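Week 6 handout — working rules for the disassembly cell
Module: Robots in Repair and Recycling. Notes by Ya-wen Tseng

Read before Thursday. We go over it quickly then straight to the cell, so no time for reading it there.

1. Before anything moves

Tower on its side, panel off, mains lead out. Hold the power button in for a slow count, then wait. Pendant within reach of whoever is running the arm — one person, named on the sheet. Speed capped at 100 mm/s for every approach inside a case. Not 'most approaches'. Every.
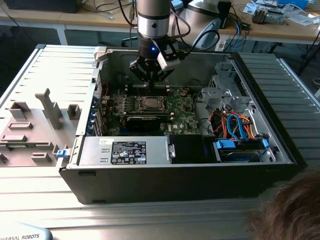

Fig. 1. Vertical approach into an open tower, side panel laid to the left.

Heads and hands: outside the slats while the arm is enabled. If you need to lean in, stop the program first, say "stopped" out loud, then lean. The Kernum rule sheet has this as rule 2 and people still skip it.

2. Socket and memory 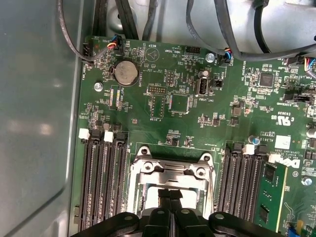
Order of work is the thing most groups lose marks on. Memory first, then processor, then cables, then board. Check each slot seperately and write it down. On this board the bank left of the socket is empty and there's one module in the rightmost slot of the other bank, so a program that assumes matched pairs will close on nothing. Latches open before you pull. Force limit stays where the Gila profile sets it, don't edit the profile, ask for a copy.

Retention frames: treat as sprung, always. Fingers stay above the bracket until the clearance check passes. If the check fails twice, back out straight up and call me over — no third go.

Loose cables are the other one. Anything that can drape across the path gets moved by hand with the arm stopped, and you log who moved it.
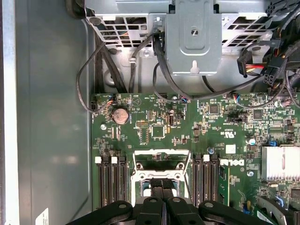 Same goes for screws. Log each one as it comes out, tray position and all, or the reassembly group in August has no chance.

3. Logging

Hsueh template, new row per action. Failed grasps count as actions!! The Stoltusska set has 2,000 rows and 1,636 of them are usable, the rest have blank outcome fields. Don't add to that.

For Thursday: bring your risk sheet, signed. Hair tied back, no lanyards. Start 9.30 sharp.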